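September, late, gone eleven

Quick one, eyes closing. Linen day. Put it off all summer and then did the whole lot in one go like an idiot.

Started at half seven. Emptied the airing cupboard onto the landing. Far too much in there. Single sheets from when the boys had bunks, a valance (why), two tea towels from the Bokesari trip still with the pins in. Arsen Kovalchuk rang in the middle of it about the spare room, coming for the week after next, bringing Leif Dalsgaard with him this time, so that's both beds needed and the sofa thing as well. Said yes before I'd thought about pillows.

Washing: three loads. First at 60, all the whites. Second one I forgot the powder so had to go again. Third fine. About 200 g of powder left in the box, must get more. Put it on the list. Lost the list. Started another.

Line full by ten, then the sky went that yellow colour and I had it all in again by quarter past. Finished off on the airer in the back room with the window open. Smells a bit of next door's bonfire, cant be helped.

Folding. Hate folding. Cleared the table and did it there, much better than the bed, my back says thank you. Pillowcases no trouble. Napkins no trouble. Big white cloth, the one from Mikkelsen's closing down sale, hopeless. Never square. You get one corner to meet and the other three have wandered off. Mum used to do hers with my aunt, one at each end, walk in, hand over, walk out, took them seconds. On my own I get a sort of parcel. Did it, shook it out, did it agian. Went and had toast. Came back, still there, still creased.

Thought about ironing it. Iron is furred up, spat brown on the last pillowcase, so no. Need 500 ml of that descaler stuff, or vinegar, look up which.

Things to go: the valance, the bunk sheets, the mustard bath mat. Bag in the hall. If I leave it there more than a few days I'll start taking things out of it, know what I'm like.

Kept the blue striped ones though worn thin in the middle. Good for dust sheets when we do the stairs.

Supper was eggs. Rain properly by then. Back door sticking again.

Still to do: hem on the landing curtain, lavender bags, find the other bolster, ring Arsen back re trains. And that cloth, tomorrow, with more patience and better light.

Bed.
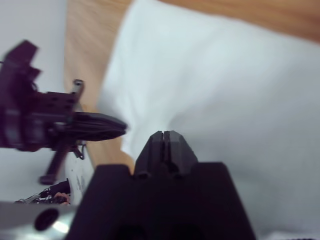
The big white cloth on the table. Not folded.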